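Fladier Jester: The Small Coupe That Refuses to Grow Up

Thu 3 December
By Dwayne Obi

Every small sports car eventually gets bigger. It happens the way it happens to the rest of us, a little around the middle each year, and one morning there are four doors and a heated cupholder.
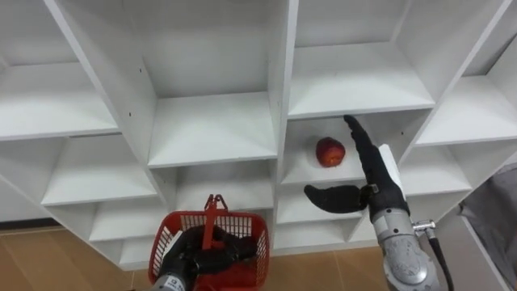 The Jester has so far held out. Fladier has kept its coupe at two doors and two seats through three generations, and the new one weighs 1410 pounds before you climb in. Passengers who had a large lunch will be noticed.

Power comes from a three-cylinder engine mounted behind the seats, good for 153 horsepower in standard trim. Order the Pfeiffer package and you get 166, along with stiffer springs, a louder exhaust and a small badge that your neighbors will not recognize. The gearbox is a five-speed manual. There is no automatic, and the order form has no box for asking about one.

Inside, Fladier has made some concessions to comfort. The windows now go up and down by themselves. The heater has two settings, which the handbook calls Low and High and owners of the last car will know as Off and Toast. A phone holder comes standard. A radio is optional, and in the Pfeiffer version you would have to stop the car to hear it.

Luggage goes under the front lid, where there is room for one soft bag and the tool roll. Hard suitcases don't fit. Golf clubs don't fit. A full week's groceries will go in if you buy them in the right order and keep the bread on your lap.

The steering is unassisted, so parking counts as exercise, but on a back road it is lovely stuff, light and talkative once you're moving. Demetrius Tillman, who set up the suspension, has softened the rear a touch after owners of the previous car complained about their spines. It still finds every manhole cover in town. It just announces them more politely.

The roof panel lifts out by hand and stows behind the seats. Allow a couple of minutes, or longer if it has already started raining.

Tires are by Darov on both versions, with a stickier set available for track days. Paint choices are white, gray, dark green and a yellow that Fladier calls Mustard and charges extra for.

Orders are open now through Fladier dealers, with first deliveries in May. A deposit holds your place in line and can be refunded until the car is painted. After that the yellow is yours.

Related
Darov track tires: how long does a set last?
Living with the old Jester through a second winter
Pfeiffer exhaust, fitted and regretted
Roof panel seals: what to check before you buy used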